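Plarngate Self Storage: Frequently Asked Questions

Answers to the things customers ask us most before moving in.

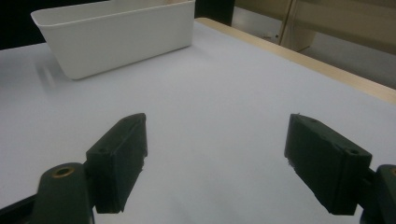 BOOKING AND PAYMENT

What sizes of room do you have?
Rooms start at 16 square feet, which suits a few boxes and a suitcase. The largest is 400 square feet and will take the contents of a three-bedroom house. If you are unsure, send us a list of your larger items and we will suggest a size.

What is the shortest time I can rent for?
Two weeks. After that you pay every four weeks in advance and can leave at any point with 14 days' notice. We refund any full days you have paid for and not used.

Do I pay a deposit?
Yes, £40 for every room size. It goes back to the card you paid with once the room has been emptied and swept and your padlock removed.

Can I change to a bigger or smaller room later?
Yes, if one is free. There is no fee for changing. The new rate starts on the day you move your things across, and you have three days to clear the old room.

What do I need to bring when I sign up?
Photo ID and a bill or bank statement with your current address. If the room is for a business, we also need the company name and number.

ACCESS

When can I get in?
The Plarngate building is open from 6 am to 10 pm every day. The Kustwood Road building closes at 8 pm. The office keeps shorter hours, but you don't need the office to be open to reach your room.

Can somebody else use my room?
You can add two named people to your agreement. They will each need their own gate code, so please don't share yours.

Is there parking?
There are bays by the loading doors at both buildings, for up to an hour at a time. Vans over 3.5 tonnes should use the Kustwood Road entrance, as the turning space at Plarngate is tight.

Do you have trolleys?
Yes, free to use. Please return them to the loading area.

WHAT YOU CAN STORE

What is not allowed?
Food, plants, animals, gas bottles, fuel, paint thinners, fireworks and anything illegal. Mowers and motorbikes can be stored once the tank has been drained.

Are the rooms heated?
No. They are dry and aired, but they get cold in winter. Wrap mattresses and sofas in covers and leave a gap of a few inches between your things and the wall.

Do I need insurance?
Yes. You can use your own policy if it covers goods in storage, or add ours when you book. Ask your insurer for a letter showing the amount covered.

Do you sell boxes and padlocks?
Both offices sell boxes, tape, bubble wrap, covers and padlocks. Unused flat boxes can be brought back for a refund with the receipt.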